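From: Loukia Mavromatis
To: momer-users
Subject: Re: [momer-users] planner hangs near thin obstacles

Hi all, and hi Imai list folks who got copied in,

On an afternoon in August, someone at Tiltthorpe wrote:

> We upgraded to the new Momer branch and now the two-arm planner
> takes forever whenever there is a wire rack in the workspace. With
> the rack taken out of the world model it comes back right away.
> Same seed, same start pose. Is it the collision checker or are we
> holding it wrong? Padding is at the default.

You are not holding it wrong, and thank you for writing it up so clearly, it saved me a good deal of digging! I ran into the same thing on our bench and I think I can at least tell you where the time goes.

The new branch builds its obstacle mesh straight from the depth points. For a box or a bowl that is lovely. For a row of thin rods it makes a separate little hull out of every scrap of rod it finds, and on my setup that came to 375 hulls for one dish rack. Each of them gets checked against both arms at every step. The old branch merged anything closer than 23 mm, so the whole rack was one lump and the planner sailed around it (you couldn't reach between the rods, of course, but who was trying to?).

What I have been doing is setting merge_gap back to 23 in the perception config and capping max_hulls at 300. Please set both, as the cap alone just throws away the smallest hulls, and those may well be rods you care about.

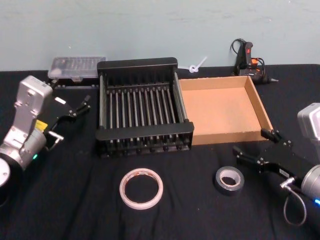

With those two settings my planning time dropped to 21 ms a query, and the arms keep a sensible distance from the dividers. If you do need to put plates in the slots, Jenus has a patch that swaps in a hand-drawn model of the rack once it has been recognized. I've only tried it with one rack model, so go gently.

One more thing while I'm rambling: black objects on black cloth give our depth camera a hard time, and holes in the cloud make even more scraps. Do look at the raw points before you blame the planner. I lost most of a morning to that.

Could you send me your config and a short log, with the hull count printed? I'd love to compare.

Warmly,
Loukia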